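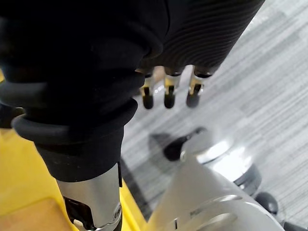
Grey floor, Lisville workshop: does the Rivis sealer do anything?

7 May 2024
Mehrangiz Ghorbani

Search this notebook Search

Picking this up from where Shahab left it. His last entry says the floor "looks better already", and I'd like to know better than what. We have no before pictures worth the name, the lights over the western bays were changed in the same week, and the floor was mopped on both sides of the job. I could make any floor look better under those conditions.

For whoever reads this later: the floor is grey, it was grey before, and the sealer goes on clear. So colour tells us nothing. What we're supposed to be getting is less dust, no more marks from dropped bits and pieces, and something that wipes clean when oil gets on it. Those are the three claims on the Rivis tin and I've copied them here so we stop adding new ones.

What went down

One coat from the roller door to the drain, two coats from the drain to the bench wall. Shahab mixed it in 1,000 mL lots in the old paint pots. He says he stirred each lot properly. I believe him for the first few. The tin says wait until touch-dry between coats and gives no time for our sort of weather, so he went by pressing a thumb on it near the skirting, and you can still find the thumb print if you get down on your knees with a torch.

Nothing went down under the steel cupboard. It was too heavy to shift with the drawers full and neither of us felt like emptying them. Good, as it happens. That's our only untreated strip and I'd like everyone to leave it alone.

Dust

Wiped a damp white rag along the same length of floor in three places: one coat, two coats, and the strip under the cupboard (arm in up to the shoulder, not doing that again without a stick). The cupboard strip was filthy, but of course it was, it's under a cupboard. One coat and two coats came up about the same to my eye. Shahab reckons the two-coat rag is cleaner. I put them both in a bag, shuffled them behind my back and asked him again, and he picked the other one.

So no result on dust. To do it fairly we'd need to clean the cupboard strip first and then leave all three be for a while, with the same foot traffic, which the cupboard strip will never get. Maybe tape off a square in the walkway and grind it back? Open to ideas.

Oil

A small puddle of machine oil, 20 minutes, then a dry rag and nothing else. Two coats: wiped off, faint dark patch left. One coat: wiped off, darker patch, and the patch has a ring round it. Cupboard strip: not tried, I couldn't see what I was doing.

This is the only test where I'd put money on a difference. Even so, it was one puddle on each, poured by hand out of the same bottle, and the one-coat spot is close to the drain where the old surface was rougher anyhow. I'd want it repeated further up the bay before anybody orders more.

Then I had a go at both patches with Elavia degreaser. Both went. So if we're going to be using degreaser regardless, I don't quite see what the second coat bought us apart from another evening of fumes.

Marks

Dropped the 10 mm spanner from bench height, flat and then end on. Little white nick each time, on one coat and on two. Kazemi's bloke on the phone said a nick in the sealer means the sealer has taken the hit and the slab hasn't. Could be. It could also mean we've now got white nicks we didn't have before. On bare slab you'd hardly spot the thing.

Slipperiness

Not on the tin, but worth a line. Dry, in work boots, no complaint. Wet, in the same boots, I noticed it between the drain and the bench wall and not elsewhere — and I was looking for it, so take that with salt. Please wear proper soles on mopping days and write down what you notice before you read anyone else's note.

Still to do

Second and third oil spots, two-coat side and one-coat side, away from the drain.
Label the rags. The bag is on the bottom shelf and I've already forgotten which is which.
Shahab Mahmoudi to find the receipt from Kazemi, so we know what we paid for a clear coat on a grey floor.
No more sealer until June, and none at all under the cupboard.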